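People keep asking me whether a robot can do the dishes and fold the laundry yet. I work on the testing side, so I'll try to answer in a few posts.

Short answer: parts of it, slowly, in a room it has practiced in. The word "yet" covers a lot.

The chore I know best is cloth into a basket. Pick up a cloth, put it in a wire basket, take it out again. A four-year-old gets it the first time you show them.

In July we ran the Kobori arm on it 400 times. It finished 245 without a person stepping in. Genalyn Cabanatuan kept the log and I trust her numbers.

Most of the misses were on the way out of the basket. A corner of the cloth hooks on the wire, the arm keeps pulling, and the basket comes along with it. 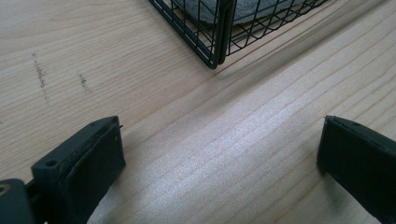

Glare was the next biggest problem. A pale tabletop near a window changes all day. Runs at 9 a.m. and runs at 4 p.m. might as well be two different tables.

We could close the blinds, and for a while we did. Then Remedios Macaraeg asked who closes the blinds in a customer's kitchen. We opened them again and the score dropped.

Speed: a good run takes the arm 2 minutes. I can do it in the time it takes to say so. If it worked all night while you slept, that might be fine. It can't be left alone all night.

Shop floors are further along. Amado Javier runs packing at Stolness, and they have an arm putting the same part in the same tray every shift. Same light, same height, bolted down. It earns its keep.

He also told me they still have a person wiping down the benches and sorting the rag bins. They priced a machine for that and passed.

What has gotten better is the training. We used to write out every motion. Now a person does the chore by hand a few hundred times and the software learns from that. New chores take us weeks where they used to take most of a year.

So would I buy one for my house? No. I'd buy a better dishwasher.

Somebody asked about thick towels versus thin ones. Thick is easier to grab and harder to fold. I'll post the fold numbers when Genalyn is done with them.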